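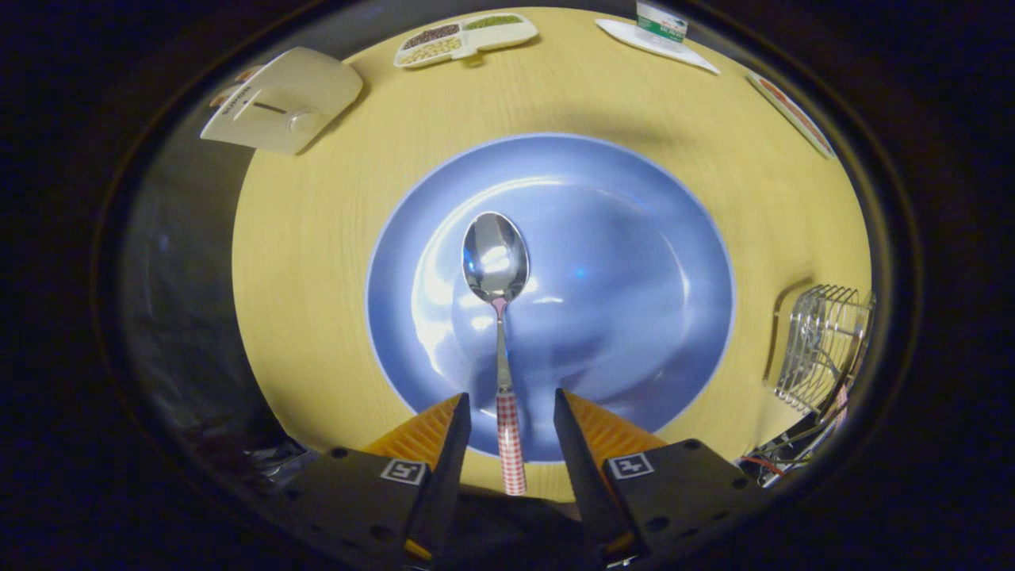 1. Gripper fingers and pads

Check jaws open and close evenly. Check the orange pads for splits. Check both square markers are stuck flat and clean.
Comment (Shivam Lodhi): Passed. Litby want 63 a set for replacement pads and say a set lasts "a season". Whose season? The budget line assumes one set per gripper per year and I can't find where that came from. Put down two until somebody shows me a wear log.

2. Mounting blocks and screws

Hand tight, then a quarter turn.
Comment: Passed. Spare screws are not in the Litby quote at all. Asked in October, no reply.

3. Table and props

Table steady, nothing cracked or chipped, plate within easy reach of the jaws.
Comment: Passed. The cutlery has checkered handles, nice and fat, and any gripper looks good on those. 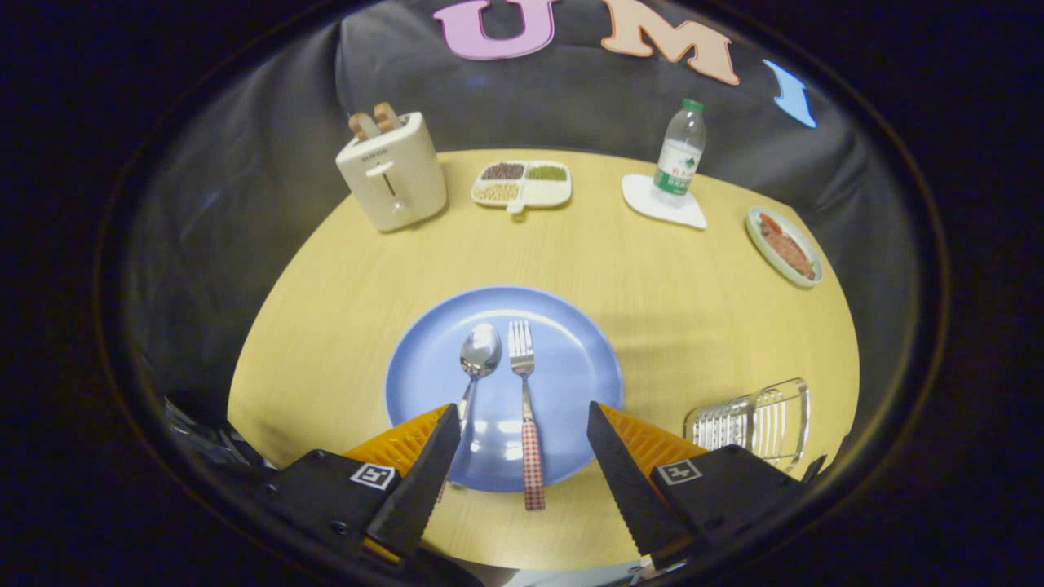
I would like the same trial with plain thin forks from the canteen before we sign for anything. Rotia's brochure promises "everyday tableware" and gives no handle sizes. Nhàn Châu thinks I am being fussy. Possibly, but the canteen has 171 forks and none of them look like ours.

4. Cables

No cables where feet go. No strain at the plug. Nothing pinched under the table.
Comment: NOT passed. Red and black cables bunched at the table edge, lower right.
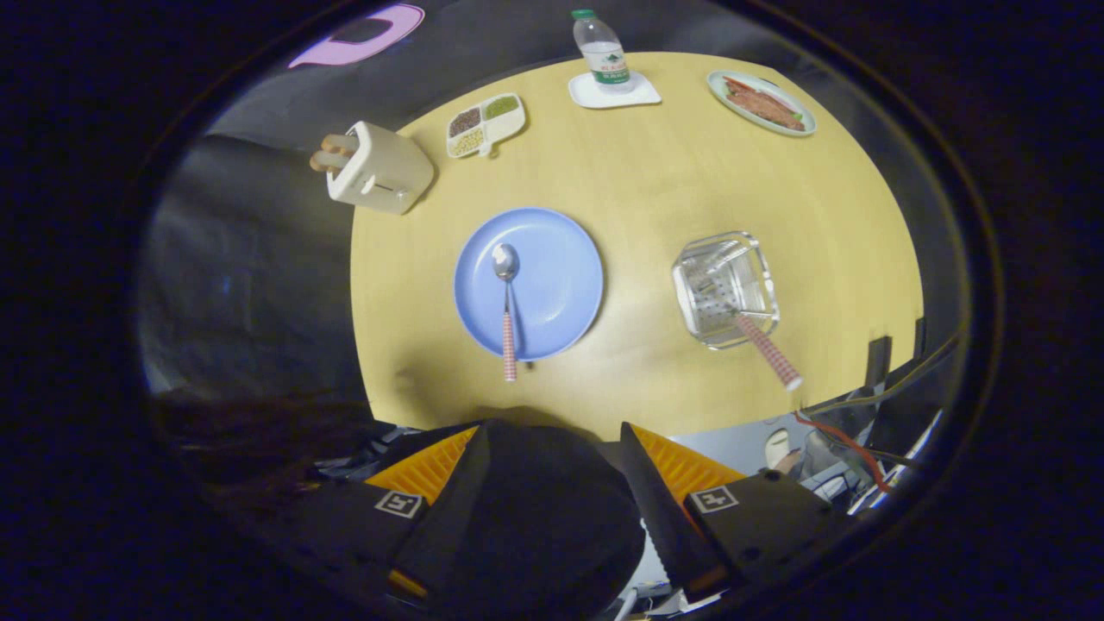

Cable trunking was cut from the plan to save 70. Put it back. The Luledon cell on page two has a line for "cable management, included", with no drawing and no part number, so treat it as missing until they send one.

5. Running costs

Service contract read by someone other than the seller.
Comment: Tawfik quote 1000 a year for cover. It leaves out pads, markers and call-outs, so what does it cover? Do not approve on the summary sheet alone.

6. Sign-off

Items 1 to 3 accepted. Item 4 to be redone. Item 5 held.
Checked 23/11/2021, S. Lodhi. Copy to N. Châu for the purchase file.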